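Getting to Class: How Evening Students at Hokholm Community College Travel, Study and Stay Enrolled

Student project report, Introduction to Social Research
Prepared by Clyde Ferreira and the evening section project group

Why we picked this topic

When our instructor asked us to find a question that mattered to people we knew, it took us one coffee break to settle on this one. Most of us in the evening section have jobs, several of us have children, and all of us have at some point come running up the back stairs at ten past six with a sandwich still in one hand. We wanted to know how much the trip to campus has to do with whether students finish the courses they sign up for, and we wanted to ask our own classmates and neighbors in the other sections, who turned out to be very generous with their time (thank you again to everyone who stopped in the hallway on a rainy evening to fill in our form!).

The college has its main building in Hokholm and a smaller teaching site in Zamorano, which opened with two classrooms over the old library. The Zamorano site offers evening classes only, and not every course is given there. A student who wants the second half of accounting, for instance, still has to make the drive over the ridge or take the Pikamora bus line and change once on the way.

How we did it

We printed 400 copies of a one-page survey and handed them out at both sites before evening classes. We got 281 back that we could use. The others were never returned, or had so few answers filled in that we left them out. We also sat down for longer talks with 16 students, mostly in the cafeteria, and once in a parked car because the building had already been locked.

The survey asked how students get to class, how long it takes them, what they do about child care, and whether they had dropped a course in the past year. We tested it first on our own group and found that one question could be read two ways, so we rewrote it. I would tell anyone doing a project like this to leave a good week for that part, which we did not.

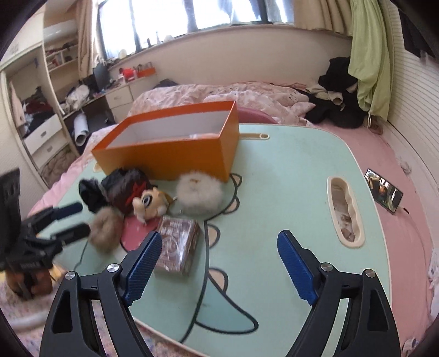
What came up again and again in the longer talks was the last bus. The Pikamora line leaves Hokholm at 9:05 in the evening, and the late classes let out at nine. On paper that is fine – but the stop is at the bottom of the hill, and a student who stays behind to ask one question about the homework has missed it. One woman in the nursing prerequisites told us she had never once asked her teacher anything in person, and that she saved her questions up and sent them by email at lunchtime. She is doing well in the class, but she said she feels like a visitor there.

Drivers had their own troubles. Many share a car with someone who works nights, and the handover has to happen at exactly the right moment. A father of two described meeting his wife in the parking lot of the Ogura bakery, where they trade the keys and the children and have a few minutes together before he drives on to class. He laughed when he told us, and then he said that this was the part of the day he looked forward to.

Students at the Zamorano site were the most cheerful about getting to class, as you might expect, since many of them can walk. Their worry was what comes next. They could start a program close to home but could not finish it there, and several were putting off the second year because they did not see how they would manage the trip.

What we would suggest

We would like to see the late classes start and end ten minutes earlier, or the bus leave a little later. We wrote to the bus company in July and received a kind reply saying that the timetable is looked at each winter. We also think one second-year course per term could be moved to Zamorano and rotated, so that people can plan ahead. Teachers might hold a short question time before class as well as after it.

What we could not find out

We only reached students who were in the building, so people who had already left are missing from our survey. We did get hold of 8 former students by phone near the end, too late to include their answers properly, and their stories were different enough that the group in next term's section has agreed to start with them. Our forms and notes are in the blue binder in the study room, along with the corrected version of the survey.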